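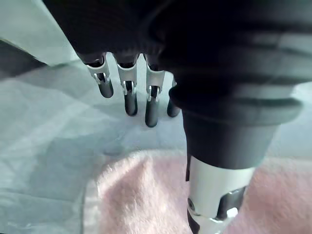

Hand over the cloth station, fingers open.

Hestmont Manipulation Project: Frequently Asked Questions
Last updated 31/10/2019

What is the project?
A two-term student project at Hestmont. Teams program a multi-fingered robot hand to pick up, move and fold small pieces of fabric on a tabletop. The course runs from September through the end of January.

Do I need to have taken robotics before?
No. You need one programming course and enough geometry to follow a change of coordinates. Students who have not used the Cisik control library get a lab handout in week one and are expected to finish it before touching the arm.

How many students are admitted?
The limit is 19. Teams have three or four members. Requests to work alone are declined.

Why cloth?
A block has one shape and cloth has many. A grasp that works on a flat towel can fail on the same towel with a fold in it. Hard-object grasping is covered in the fall lab and is not graded here.

What counts as a successful grasp?
The fabric must leave the table, stay between the thumb and at least one finger for 10 seconds, and be set down inside the marked zone. Dragging is scored as a miss. So is any grasp in which a person touches the cloth after the start command.

Where should the hand stop before closing?
Teams choose their own approach height. Most start too high and lose position on the way down. Record the height you used with every trial. A run with no height in the log is not scored. 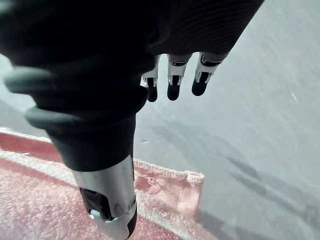

Ghorbani team, by message: we got better results once we stopped aiming for the middle of the fabric and went for an edge. The thumb slides under more easily. Corners were worse for us, they bunch up before the fingers close.

Is edge grasping required, then?
No. It is one approach. The Amon team used a center pinch all last year and passed. State your choice in the design report and defend it with trial data.

How much data does a team need?
There is no minimum. Last year's shared log holds 1,452 trials, of which 1,123 were complete enough to use. The rest were missing a height, a fabric code or an end time.

Can we bring our own fabric?
Yes, after week four. Submit a sample first. Nothing with metal thread, beads or loose fringe.

What happens if a finger joint stalls?
Press stop, write down the joint number and leave the hand where it is. Do not push the finger back manually. Restarting without a note in the log costs the team its next bench slot.

How is the work graded?
Design report, trial log and final demonstration, in equal parts.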